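Chapter 4
Two Hands, One Job: Comparing Grippers

If you have ever tried to open a stiff jar while wearing oven gloves, you already know most of what this chapter has to say. The hand matters at least as much as the arm behind it, and very often it matters more. Students who come to us from Chapter 3, fresh from all that work on joints and reach, tend to find this a little disappointing at first (I certainly did!), but do bear with me, for grippers are lovely things once you get to know them.

We shall spend most of our time with 2 grippers, the Clelier and the Gadus. The Clelier is narrow at the tip and gets into tight corners, while the Gadus has a broader grasp and forgives a badly judged approach. Both can be fitted to the same arm, and both are driven in our exercises by the Unow controller, so any difference you measure ought to come from the hand itself.
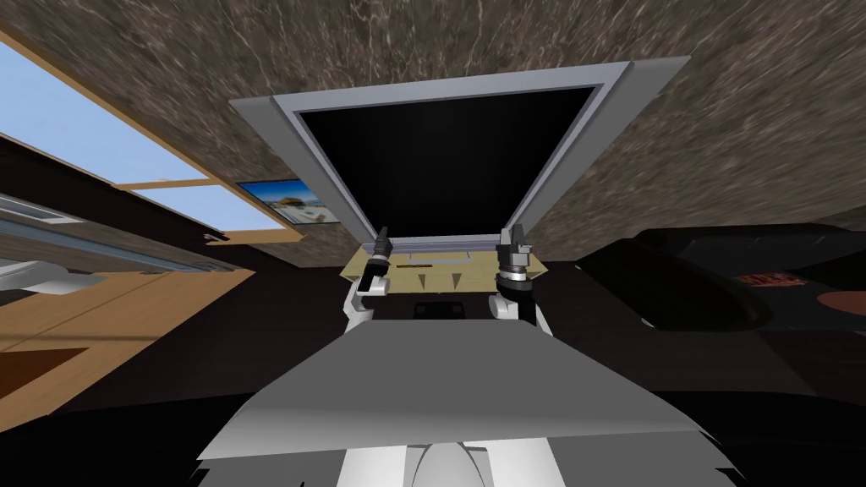
Chapter 4 | 57

A laptop is a good test piece for a pair of arms. It is wide, it is flat, and its lid moves the balance about as it opens. In simulation we can bring one gripper to each side of the front edge of the base, change the approach by a whisker, and try again as often as we like, with no repair bill at the end of the afternoon.

Ans Postma, who taught this course before me, used to insist on 20 trials for each gripper before anyone was allowed an opinion. I have kept her rule, grumbles and all. Write down every trial, including the ones you would much prefer to forget, and note the starting position of both arms each time. If you change the camera view halfway through, start the count afresh.

You will also meet the Akgül test, a simple way of scoring how far an object slips once it has been gripped. The full method is set out on page 61, and you may like to read it through before you switch anything on.

4.1 What do we mean by a good grip?

Let us begin with the plainest case, a single finger pressing on a flat edge.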